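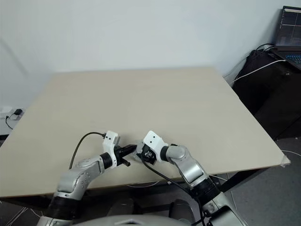 Chapter 3
The Loss of the Stunton

I first came across the Stunton in a footnote, and I've been a bit hooked on her ever since! She was a coal steamer, 1,064 tons, and she left Gotard one December night with 27 men aboard and a captain who knew that coast well. Two of them made it home. In this chapter we'll read what those two told the inquiry – their stories don't match, I should warn you – and then look at the harbor log. Keep your map from Chapter 2 handy.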